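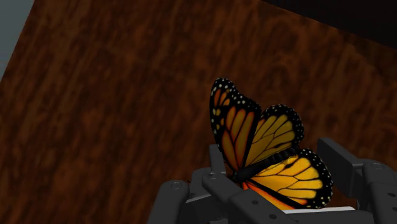
Monarch butterfly model over a dark wood tabletop (computer render)

How to start a butterfly transect and keep it going

Posted 15 Nov 2019 by Gisela Farías

A transect is a fixed walk that you repeat through the season, counting the butterflies you see within a set distance of the path. The method suits gardens, churchyards, field edges and any bit of rough ground you can get to easily. You do not need much equipment and you do not need to be able to name every species before you begin.

These notes were written for people joining the Bovuncombe walks, but they should work anywhere with similar weather. Winter is a good time to plan the route, so that you are ready when the counting begins.

What you need

A clipboard, a pencil and a printed recording sheet
A map of the site at a large scale
A watch or phone for the start and finish times
A thermometer you can read in the shade
A folding field guide for your region
A net, only if you already know how to use one

Use pencil. Ink runs when the sheet gets damp, and we have lost two good counts that way.

Step 1. Choose the route

Walk the site before you draw anything. Look for places that differ from each other: a sunny bank, a hedge, a strip of long grass, the edge of a wood. The route should pass through several of them without doubling back.

Our route on the Dillstead side is 1,812 metres long. That is about as far as most people want to go at counting pace. If your site is small, a few hundred metres will do. A short route walked every week is worth more than a long one walked when you feel like it.

Get permission from the owner in writing, even if you know them well. Land changes hands and a letter saves a lot of trouble.

Step 2. Divide it into sections

Split the route wherever the ground changes. We have six sections. Give each a number and mark the joins on the map using things that will still be there in ten years, such as gateposts, large trees or the corner of a wall. Do not use canes. Lautaro Espinoza put in a full set of canes one spring and the cattle had them all down inside a week.

Write a couple of lines about each section: which way it faces, what grows there, whether it is grazed or mown. Update this once a year.

Step 3. Learn the common species first

Start with the ones you are most likely to meet. In most gardens that means the whites, the small tortoiseshell, the peacock, the red admiral, the speckled wood and the meadow brown. Learn them from both sides, as a peacock with its wings shut looks nothing like a peacock with its wings open.

Small and green-veined whites are hard to tell apart in flight. Follow the insect with your eyes until it settles, then look at the underside of the hindwing. If it will not settle, write "white sp." and carry on. The same goes for small and Essex skippers, where you need a clear view of the tips of the antennae.

Do not guess.

Step 4. Pick your time

Count between 10.45 and 15.45. In very warm weather you can begin a little earlier or finish a little later.

The temperature should be at least 13 degrees. Between 13 and 17 degrees you need sunshine for most of the walk. Above 17 degrees you can count under cloud, provided it is not raining. Do not count in strong wind. If small branches are moving all the time, go home and try the next day.

The season runs from the start of April to the end of September. If you cannot manage every week, try to cover May properly. The spring species have short flight periods and two missed weeks can mean that you miss one altogether.

Step 5. Walk and count

Note the start time, temperature, sunshine and wind. Then walk at a slow, even pace and count every butterfly inside an imaginary box 2.5 metres to either side of you and five metres ahead.

Anything behind you does not count, even if it is the best thing you have seen all day. Write it in the notes at the bottom of the sheet.

If you need to stop and identify something, stop counting as well. Start again from the same spot. If you think the same butterfly has gone past twice but are not sure, count it twice.

Our walk takes nearly 60 minutes in a good July and much less in April. Put a zero for any section where you see nothing. A blank box could mean that you skipped it.

Step 6. Enter the results

Type up the sheet the same evening if you can. Benjamín Huenchumán keeps our spreadsheet, with one row for each species in each section, and checks new entries against the previous year. Unusual records get a query, which is no reflection on the person who sent them in. A photograph helps, even a poor one.

Keep the paper sheets too. A flat box file holds several years.

Sharing the work

Two or three people can share a route as long as they all walk it in the same way. Go round together at least twice before anyone goes alone. Olga Valdebenito and Eusebio Espinoza did this last year, counting separately on the same walk and comparing sheets at the end - they found they were judging the width of the box quite differently. Practise with a tape measure laid on the grass.

Draw up the rota before Easter and put a reserve against each week.

A blank recording sheet and a sample map can be had from me at the usual address. Please say how many sections you expect to have, as the sheet comes in two sizes.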